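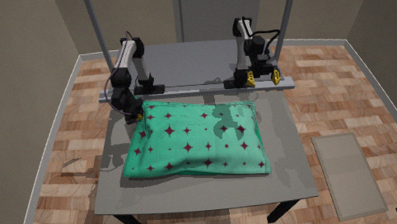

Kadura Series Warehouse Units

The Kadura series is a range of prefabricated tilt-panel warehouse units offered for lease within the Cluron industrial precinct. Units are supplied as a complete shell with slab, roof, dock, office pod and services connected to the lot boundary. Tenant fit-out is by others unless ordered under the options listed on this page.

Unit sizes

Kadura 2: two bays, one recessed dock, one on-grade roller door. Single-storey office pod at the street end.

Kadura 3: three bays, two recessed docks, one on-grade roller door. Single-storey office pod, with provision for a mezzanine above.

Kadura 6: six bays, docks on the rear elevation, on-grade doors at both ends. Two-storey office pod. Can be divided by a fire-rated wall after the third bay, in which case each half is metered separately.

Bay width is the same across the series. Columns are on the bay lines only, and there are no internal columns in the Kadura 2. Drawings showing grid dimensions, clear height at the knee and clear height at the ridge are issued with the lease pack.

Floor slab

Jointed reinforced concrete with a burnished finish and armoured joints at all dock and door thresholds. The slab is designed for selective pallet racking with conventional aisles. Very narrow aisle layouts need a flatness survey before base plates are fixed, and may need grinding along the wheel tracks. Tenants proposing drive-in racking, mobile racking or fixed plant must lodge point loads with the precinct engineer. Core drilling through the slab isn't permitted within a metre of a column.
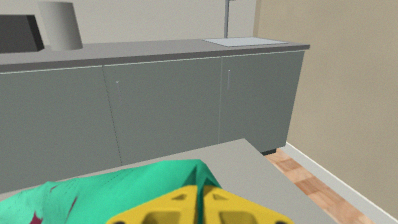
Anchors are to be chemical or mechanical expansion type, and all must be removed and the holes grouted at the end of the lease.

Docks and doors

Recessed docks are fitted with a hydraulic leveller, rubber bumpers and a foam dock seal. The leveller is controlled from a panel on the inside wall and is interlocked with the door, so it won't lower until the door is fully open. On-grade doors are motorized steel roller shutters with a manual chain for power outages. A personnel door is located beside each roller door.

The rear apron on the Kadura 3 and Kadura 6 is sized for a semi-trailer to reverse without entering the neighbouring lot. On the Kadura 2 the apron is shared between adjoining units and must be kept clear between 6 a.m. and 6 p.m.

Electrical

Three-phase supply to a main switchboard in the services cupboard. Distribution to the warehouse is by cable tray along the column line, with spare capacity for tenant circuits. Lighting is LED high bay on motion sensors, switched by bay. Battery charging areas for forklifts should be nominated at the time of application so that the exhaust fan and the isolator can be put in before handover. Rooftop solar is available as an option on all units; the roof structure already allows for the panel weight.

Fire services

Hose reels, extinguishers and ceiling sprinklers are standard. In-rack sprinklers aren't included. The storage category and maximum storage height for each unit are shown on the plate inside the services cupboard. Storage of flammable liquids, aerosols or lithium batteries above the quantities in the lease schedule requires written approval, and the sprinkler design will be reviewed at the tenant's cost.

Options

Mezzanine (Kadura 3 and 6)
Dividing wall, fire rated (Kadura 6 only)
Additional dock leveller
Insulated wall and roof lining
Rooftop solar
Bunded storage area with sump
Fencing and sliding gate, Sisodia pattern

The insulated lining is intended for temperature-moderated goods. It doesn't bring the unit to cold store standard. Tenants needing chilled or frozen space should refer to the Zavodora page.

Lease terms

The minimum term is 3 years for the Kadura 2 and Kadura 3, and 6 years for the Kadura 6. Outgoings are charged monthly and cover road and drainage upkeep, landscaping, gatehouse staffing and 100 per cent of common area lighting. Water and electricity are metered to each unit. Rents are reviewed each April.

Subleasing is allowed with consent. The incoming party must carry its own contents and liability cover, and must complete the site induction before receiving gate cards.

Availability

Kadura 2 and Kadura 3 units are available in Stage 2. Kadura 6 units are built to order on the corner lots. Inspections are by appointment through the precinct office and closed footwear is required on site.

Leasing and technical enquiries: Qusai Khalaf, Cluron precinct office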